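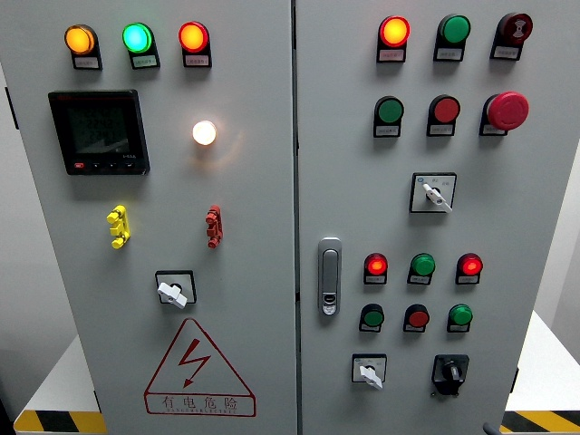
Cell control cabinet: red lamps stay on after E-stop reset, robot won't take servo on

Posted by Riku Honda, 2018-03-06

We run a two-door cabinet feeding a palletizing cell (Drallow arm, Jodel infeed conveyor). After a breaker trip the left door looks normal to me: all three lamps across the top are lit, and so is the white one next to the meter. On the right door the top left lamp is red and the green beside it stays dark. Lower down there is a row of three with red, dark green, red. Releasing the mushroom head and pressing the green button under the top row does nothing. The controller logs fault 118. Labels are in Chinese and the drawings are missing. Where do I start?

Sigrún Ásgeirsdóttir

Lit lamps on the supply side only tell you voltage is reaching the lamps. Page through the meter and write down all three line-to-line readings. A weak phase will still light a lamp.

If the supply is good, go to the safety relay. Lock out, open the right door and check both channels of the E-stop contact block with an ohmmeter, head released. These blocks snap onto the back of the button and work loose with door slams — one channel closes, the other doesn't, and the relay refuses to reset. Then check the gate switch the same way. Also note the position of every selector before you touch it. If one of them is local/remote, the door buttons may be dead by design.

The left door carries a 有电危险 warning (live, danger). Isolate upstream. The door switch may leave its own incoming terminals hot.

Nisha Malhotra

had the same on a Vida cell, it was the relay. swap it

Riku Mizuno

Don't swap anything before measuring. On ours the reset input needed a falling edge, and the green button had a welded contact. Cost was 90 for the block, against 4000 quoted for a new safety module. Pull the wire off the reset input and see whether its LED goes out.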